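Best way to store Christmas table linen over summer?
Posted 25th March by gumleaf_kitchen
3 comments | 5 shares

I've got a stack of Christmas placemats and a long grey tablecloth that usually get shoved in the hall cupboard until December. Last year two of the mats came out with yellow marks along the folds and a musty smell. The cupboard backs onto the bathroom. Is it better to use plastic or something that breathes? I don't want to spend much.

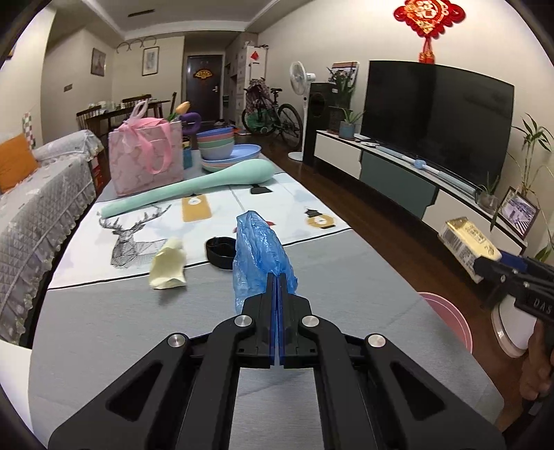

Most of mine are cotton, a couple are probably a blend. I can't find care labels on any of them.

tinroof
Wash everything before it goes away, even the ones you didn't use. Yellow marks are often old food or detergent that wasn't rinsed out. Skip the starch and softener. Dry them fully on the line, leave them inside overnight, then roll them instead of folding. I use an old cotton pillowcase. Plastic is fine for a week or two but I wouldn't leave linen in it for months – any damp stays in there.

I'd also move them out of that cupboard. The top of a bedroom wardrobe is usually drier.

marg209
Just chuck them in a tub, mine have been fine for years.

paddockview
Agree with tinroof about washing. For the marks you already have, soak in oxygen bleach and warm water for 3 hours, but test a corner first if there's a coloured print.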